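Walking the Skernorley ridge in one go

She has the map spread over two chairs before I've sat down. There are coffee rings on it and a biro line that wanders off the western edge and comes back again near the quarry. "That was the first attempt," she says, tapping the wandery bit. "We don't talk about that one. Well, we do, all the time, it was brilliant."

The Skernorley ridge path is 24 miles long if you start at Butow and finish at the old signal hut, and most people take two days over it. She and her sister have now walked it nine times in a single day, always in June, always starting in the dark. I wanted to know why, and I came away wanting to lace my boots up there and then!

"You get the larks," she says. "You come over the first rise and the light's only just coming and they all go up at once. I've heard it every year and I still stop dead. My sister has to pull me along by the rucksack."

The path climbs slowly for the first hour and then not slowly at all. The top of the ridge is 1132 feet, a modest height on paper, but you go up and down to it so often that your knees stop believing the map. She loves this part. She has names for all the dips (the Bathtub, the Little Bathtub, the Wrong Bathtub) and can tell you which gates stick. The third one after the sheepfold has to be lifted, then pushed, and she mimes it for me twice so I'll remember.

We talk for a long while about feet. She wears two pairs of thin socks and changes both at the halfway cairn, whatever the weather. "People think I'm fussy. Then they see me at the end and I'm skipping." Her boots are by Ravn, bought second-hand, and have been resoled so many times that she isn't sure what is left of the originals.

Water is the other great subject. There are no taps after Butow and the streams on top are full of sheep, so everything has to be carried from the start. She fills up the night before, at the kitchen sink, and drinks a whole cup before bed and another when the alarm goes.

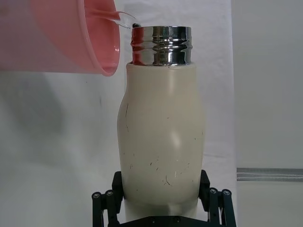 Her sister, who has wandered in from the garden by now, wants it known that two litres each is nowhere near enough in a hot year, and that in one particular June they were down to a single orange between them by the quarry. She also thinks the sock business is overdone. One pair, wool, and get on with it.

"She had blisters like saucers," comes the reply, with enormous affection.

I ask about the bad years. There was fog the whole way once, and a year when they took the Prakivberg turning by mistake and met a very surprised farmer at breakfast time. He gave them toast. They send him a card every November.

And the finish? "You sit on the step of the signal hut and you can see nearly all of it behind you, every bump. You can't believe you were on that far one this morning. Then you eat whatever's left, and it's always squashed, and it's the best thing you've ever had."

They set off again on June 24, 2015. I've been told I can come as far as the cairn, if I bring my own socks.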